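Jotico Court Records Access Project
Progress report to the Boyer Fund, period ending April

1. Status of the Pruller file

The application to unseal the Pruller exhibits was heard on a Monday and the decision is reserved. The court has 943 pages under seal. Both parties filed written submissions on time. The defence consented to release of the search warrant materials, subject to redaction of witness addresses. The Crown opposes release of the interview transcripts until the retrial is finished.

No date has been set for the retrial. Counsel have asked for a case management conference, and we will send a lawyer to it.

2. Publication ban challenge

Our notice of appeal in the Modley matter was accepted by the registry. The factum is in second draft. The ban still applies to all reporting on the pre-trial motions, and staff have been told not to quote from them.
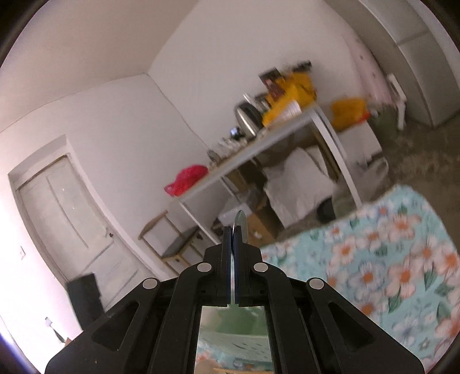 3. Spending

Legal fees remain within the approved budget. Transcript costs were $2,000, against nothing budgeted in this line, and were met from the contingency. Registry copying came to $200. We ask that the transcript line be made permanent.

4. Next period

File the Modley factum and book of authorities. Prepare redaction proposals for the Pruller warrant materials. Update the public docket index, which is two months behind.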